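Zurer Hand-Held Grippers, Pair: Two Months of Cloth Work

Posted September 2022
Filed under: Grippers and controllers

Summary: A good pair of hand-held grippers for recording folding and sorting tasks. Clear status lights, solid jaws, fair price. Heavy by the end of a long session, and the software that comes with them needs work.

What we used them for

We record household tasks for training robot arms, mostly with soft goods. Folding cloths, flattening them, moving them from one side of a bed or table to the other. For the first half of the year we did all of this by driving the arms from a headset. It works, but it is slow, and a new operator needs days of practice before the recordings are worth keeping. With a hand-held gripper the operator holds the jaw directly and does the job at close to normal speed.

We tried two products over the summer, the Zurer pair and the Frota pair. This review is mainly about the Zurer. We paid $700 for it and the Frota cost us $200 more. Both were bought at the regular price.

Setup

Pairing took a few minutes. Each gripper has to be assigned to a side, and the base software (called Flelley) will let you assign both to the left without any warning. We did this once and lost a morning of recordings. Put a label on each body before you start and write the side on it by hand.

Calibration is done by opening and closing the jaw fully, then holding still until the software accepts it. Repeat it whenever the batteries have been changed. The manual says this is optional. Our jaw readings drifted when we skipped it.

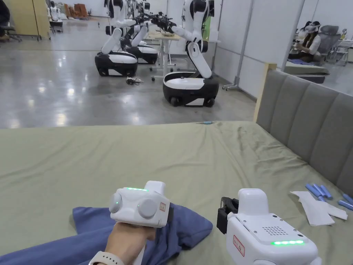 Grip and weight

The body is boxy, and the shape is better than it looks on the product page. Small and large hands both managed. The buttons are placed so that you can reach them without shifting your hold, and accidental presses were rare once people had used the grippers for an hour.

Weight is the main complaint from our operators. For short takes it does not matter. After a full session of folding, wrists get tired and the takes become sloppy. We now stop for a break between sets and switch operators after lunch. The Frota is lighter, and if all your sessions are long you may prefer it for that alone.

Jaws on thin fabric

This was the reason we bought them. Thin cloth is hard to pick up from a soft surface, because the jaw tends to take the sheet underneath along with it. The Zurer jaw did this less often than the Frota in our sessions. Coming in low and from the side helps. Coming straight down usually grabs both layers.

Corners are easy. The middle of a crumpled cloth is harder, and you often need one jaw to hold the fabric while the other pulls. Once the cloth is flat, a half fold takes a new operator a few tries to learn. Getting the second fold square takes much longer. We still have someone reset the cloth by hand between takes.

Foam and other light, round items gave no trouble. Thin sticks were hit and miss with both brands.

Lights and sound

The green LEDs are bright enough to read under overhead office lighting. I would have liked a second color for a low battery. The Frota has that and it saved us a few takes.

Software

Flelley records reliably and the files open in the tools we already had. The review screen is poor. You cannot trim the start of a take, so every one has to be cleaned up later. There is an update planned for October that is supposed to add trimming. I will add a note when we have tried it.

What comes next to it on the bench

A few parts we ended up needing, none of them in the box:

1. A spare battery set. One set does not last a full day.

2. A Clotano charging dock. It holds both grippers upright and is easier to use than the loose cables supplied.

3. A plain cover for the work surface, in a color that contrasts with the cloth being folded. White on green has been easy to pick out in our recordings. 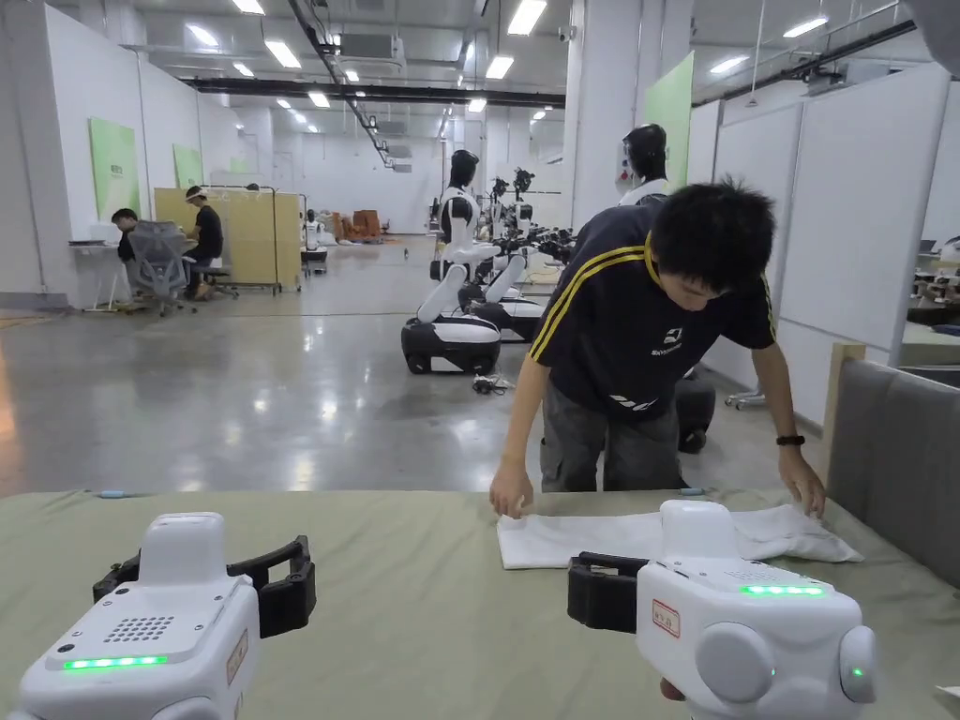 4. Rubber jaw pads. Ours started to look worn at the tips, and replacements took two weeks to arrive.

Would we buy it again

Yes, for cloth. If your tasks are mostly boxes and bottles, the difference between the two jaws is small, and I would look at the lighter Frota first. We are keeping the Zurer pair at the folding station and using the Frota for everything else until the new software is out.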